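Flolow is the shared inbox and check-in board we make at Festov for teams who work from different homes, different cities and, quite often, different halves of the day. We kept it simple on purpose - one page, 2 views, and no pop-ups unless you ask for them.

Each person posts a short note when they start and another when they stop, and anybody who wakes up later can read back through it all over a nice cup of coffee. 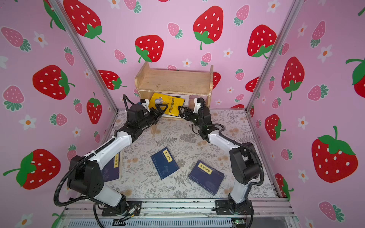
## Plans and seats

The Hajdu plan covers up to 13 people, and the Drilitz plan goes all the way up to 561. Both come with guest access, searchable history and a real person answering support mail until 6 p.m. - even on Saturday, if you can believe it!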